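When a robot drops the ice

What happened?

A kitchen robot called Perier was learning to make cold lemon drinks. Its job was to move ice from a pink bowl into a green one, ready for the lemon. One Saturday it stopped halfway through and would not move again until a person had checked it.

How does a robot stop?

Robots that work near people have a big red button called an emergency stop. Press it and the arm should stop moving. The button has to be easy to reach, so it sits near the work table.

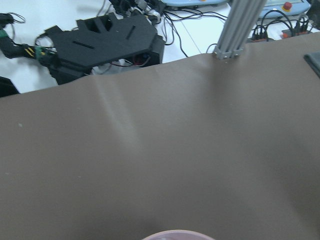 Why did it go wrong?

Ice is hard for a robot to hold. It is slippery and clear, and light shines straight through it. A camera can mistake a bright spot on the ice for an edge. Perier closed its fingers in the wrong place, and a cube shot out sideways. The robot did not know the cube had gone — it kept squeezing and pushed down on the bowl.

Inside the arm are sensors that feel how hard it is pushing. When the push was too strong, they sent a fault message and the motors switched off. The message was number 258. It means "too much force".

Ice was one of several things Perier had to find. There were lemon slices, a lime, a spoon and a steamed bun to tell apart as well.

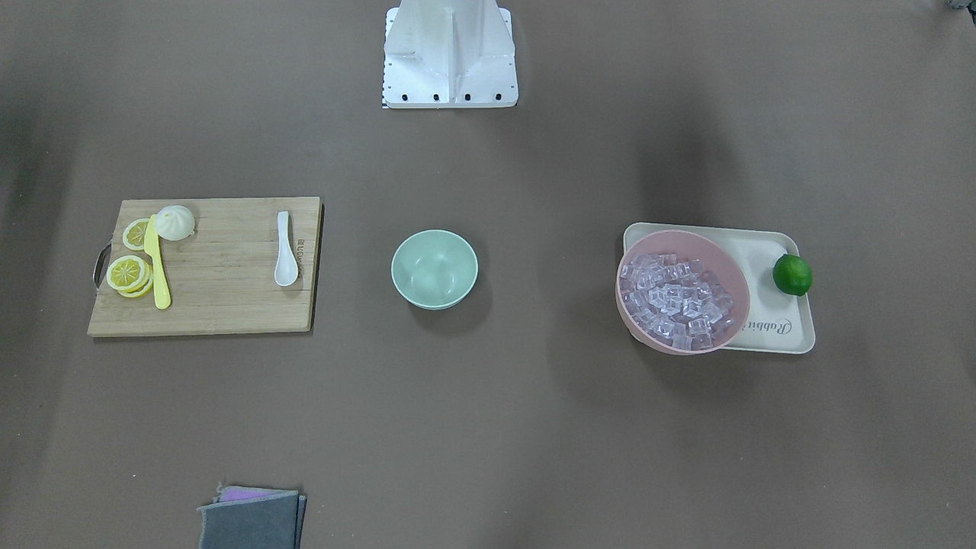
Stefaniia Semeniuk asked whether the robot could have hurt someone. It could have, if a hand had been in the way. A metal arm can pinch or bump you even when it moves slowly, and that is why people stand back while the motors are on.

What changed afterwards?

The team made the robot close its fingers more gently. They also told it to look again after every grab. If the ice is missing, it must open its fingers and wait. They ran the job 63 times with the new rules, and fault 258 came up twice — both times the arm stopped safely.
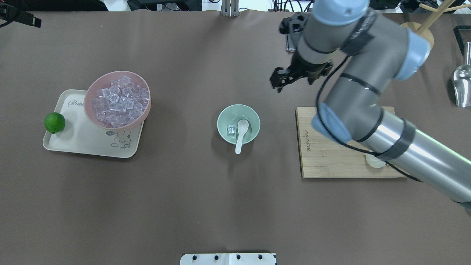

Words: Wubit Yimer
Checked by: Stepan Onyshchenko

Three rules for visiting a robot

Stay behind the line on the floor.
Never reach for something it has dropped.
Find the red button before the robot starts.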